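Sornetti Cloth-on-Board Set
README, last edited September

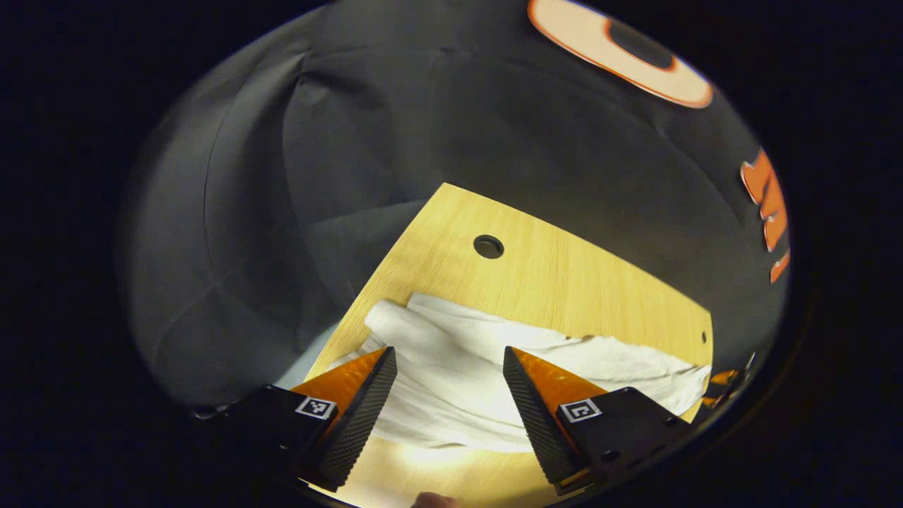
White cloth on the light wood board, round hole toward the top, dark gray fabric behind.

What this is

A set of short clips of a white cloth being handled on a wooden board. The cloth starts crumpled or half folded and the person works on it until it is flat, folded, or off the board, depending on the task. There are 440 clips for folding and flattening and a smaller group for wiping. The total after cleanup is 771 clips.

The set is meant for people who work on cloth: finding edges and corners, telling a fold from a shadow, guessing how much of a cloth is hidden under itself. White cloth on pale wood was picked on purpose. Contrast is low and the creases have to be read mostly from shading.

Contents

clips/ one folder per clip, numbered
labels/ start state, end state and task for each clip
notes/ free text from whoever recorded the clip
splits/ train and test lists
CHANGES.txt

The numbering has gaps. Clips that were dropped kept their numbers so older lists still line up.

The board

Light wood with a fine grain, no varnish. There is a large round hole near one end and a much smaller one by an edge. Both were in the board when we got it. The large hole is useful for working out which way the board is turned, as long as the cloth is not over it. If you mask the board by color, remember to fill both holes or they will come out as dark spots in the mask.

The board was not fixed to a set angle. It was turned between clips and sometimes moved during one when the cloth was pulled hard.

The cloths

All plain white. Six were used, all cut from the same length of material and hemmed by hand, so the sizes differ a little. They were washed before the first session and again halfway through. After the second wash they are softer and hold a crease less well. The label field "wash" is 1 or 2.

The cloths were not ironed.

The backdrop

Dark gray fabric, draped loosely. It has folds and seams of its own, and it looks lighter where the light reaches it. An edge detector run on the whole picture will pick these up. Crop to the board first.

Start states

crumpled: dropped or bunched, no corner sought out
draped: part of the cloth hangs over a side of the board
half: folded once, edges not lined up
flat: used for the wiping clips only

A cloth that is both crumpled and hanging over a side is labeled draped. Lihua Su went through all the start labels a second time and changed 98 of them, nearly all from crumpled to draped. The old values are in labels/start_v1 if you need to match earlier results.

Known problems

Light changes through the afternoon sessions. Shadows in the creases get longer and the wood looks more yellow.

End labels for "half" are loose. Some of those clips end with a fold that is well off square.

The Juveck split was made before the relabeling and is kept only for comparison. Use the Ochoa split for new work.

Some notes are blank.

Changes and corrections

If you find a wrong label, send the clip number and the value you think it should have. Fixes go into CHANGES.txt with the next update. Please do not renumber the folders in copies you pass on.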